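The Inheritance

My aunt left the house in Busville to my brother and the contents to me, which everyone at the funeral agreed was very fair, none of them having seen the contents.

She had lived there since the year the mill closed and had thrown out nothing in that time except two husbands. There were 175 margarine tubs in the pantry, washed and nested. I know the number because she had written it on a card and propped it in front of them, as a museum might. The attic held a canoe. No water in Busville would float it.

My brother wanted to list the house before December. He had a man from Barros coming to value it, and the man from Barros had said on the phone that buyers like to see floors. So I took a week off work and drove up with a box of trash bags and a firm attitude, which lasted until the bedroom. 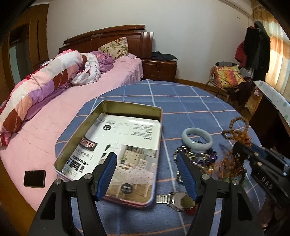 The jewelry was the only part of the estate that anyone had ever hinted was worth something. My aunt did the hinting. She would touch her wrist at Thanksgiving and look at whichever of us had passed the gravy last. I put it all out on the round table by her bed, on the blue plaid cloth, and it made less of a heap than I'd been led to expect. The pale green bangle I remembered. The purple beads had got themselves into a gold-colored chain and did not intend to come out. Beside them was the tin, which she had always kept on the high shelf and which I had assumed, from the age of six, was full of money. I got the lid off and found the paper from a tablecloth. It had a photograph of a dining room, with a white cloth with small dots on the table and sun in the window, and nobody's margarine tubs anywhere.

I searched the house for that tablecloth for two days. I looked in the linen closet, the piano bench and the canoe.

A jeweler in Plumstead offered me 800 dollars for the lot and said he was being generous on account of the bangle. I told him I'd think about it, put everything in my coat pocket and drove back to the house, where the man from Barros was standing in the hall admiring three square feet of floor.

"Is any of this staying?" he asked.

I said the canoe was negotiable.

Then I went upstairs, put the lid back on the tin with the paper still in it, and set it on the high shelf. It took me until the following evening to admit that I would have to take it down again and carry it out to the car.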